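Tredo Mobile Imaging
Portable Equipment Bag and Cart Inspection, with comments
Completed by Agustina Domínguez
2023-09-23

Hello everyone, and thank you for being patient with me while I got through all of these. I went over every bag, case and rolling cart we take out on home visits, and I wrote down more than the form has room for, so please bear with me. Items marked OK need nothing from you. Items marked FIX have a name or a shelf next to them. If you disagree with something I wrote, come and find me, I'm always glad to talk bags.

1. Shells and outer fabric
OK, with one FIX. The two older Harasym bags have held up beautifully for their age. A little fuzz at the bottom corners, but I pushed hard on each one with my thumb and the weave didn't give. The newer one has a split along the front pocket seam as long as my little finger. I've put it on the repair shelf with a yellow tag. Please don't take it out just because it's the closest one to the door!

2. Handles and shoulder straps
OK. Telescoping handles all lock at both heights. The handle on bag 4 is stiff going down, so press the button all the way in and give it a second before you push. I'd rather you didn't spray anything in there, as the last spray left a sticky film that we were cleaning off until May.
Shoulder straps: check that the metal clip is fully closed before you lift. I found one hooked by the very tip.

3. Wheels and axles
FIX on two carts. Hair and carpet thread, as always. I cut out what I could reach with the seam ripper, but the Flandinix cart needs its back left wheel taken off properly. It still rolls, it just pulls to one side, and with a machine on top that is hard on your wrist by the end of the day. Until it's done, use the Harby cart for anything with stairs or a long hallway.

4. Padding and dividers
OK. All the foam is firm. Someone has moved the dividers in the big bag so that the probes sit side by side with nothing between them. I moved them back. If your probes don't fit the usual way, tell me and we'll work out a layout together — I have a whole box of spare dividers and would love to see them used.

5. Cables, leads and connectors
OK after replacement. I ran each cable through my fingers from end to end, then bent it gently at both connectors. One lead had a crack near the plug and has gone in the scrap bin with its end cut off so it can't wander back into a bag. Coil them loosely, please, wide as a dinner plate, and use the soft ties. Rubber bands are not our friends.

6. Weight when packed
OK. The scale in the hallway is the one to use. Our limit for a bag carried by one person is 53 pounds, and every bag came in under that with its normal load. The big bag gets close if you add the second gel bottle and the extra battery, so in that case let the extra battery ride on the cart.

7. Wipe-down of surfaces
OK, mostly. Insides of the lids were the weak spot. Wipe the lid first, then the pockets, then the bottom, and leave the bag open until it has dried. The same goes for any counter you set a bag or a probe on, before and after. Go right into the back corners and along the joint at the wall, where a quick swipe tends to miss.

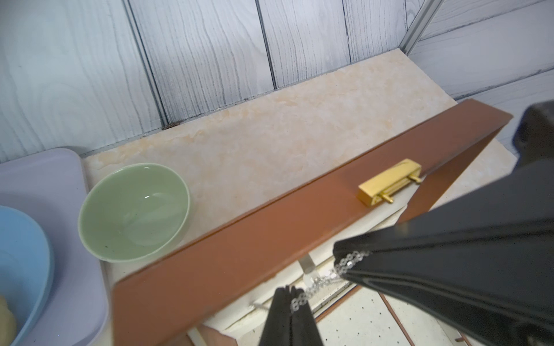

8. Batteries and chargers
FIX. One charger has a loose foot and rocks on the shelf. It works fine, but it bothers me. Batteries are all labeled now, with the date they went into service on the underside. When the cycle counter on the screen passes 1,000, bring that battery to me and I'll swap it, no form needed.

9. Buckles, zippers and latches
OK. I opened and closed every one of them, and my thumbs can prove it. The quick buckles on the Harasym bags should make one clear click. If you hear two small ones, take it apart and start again, there is probably grit inside. Zipper wax is in the top drawer, left side.

10. Labels and paperwork pouch
FIX, everyone. Half the pouches had old route sheets in them. Please empty yours at the end of each day. Return address cards were missing from three bags, and I've put new ones in. The spare key tag goes in the inside pocket, never the outside one.

Still open: the pocket seam, the back left wheel on the Flandinix cart, the wobbly charger. I'll initial each one on the sheet by the door as it gets done. The gel order is a separate matter and I'll write to you about that once I hear back on prices.

Agustina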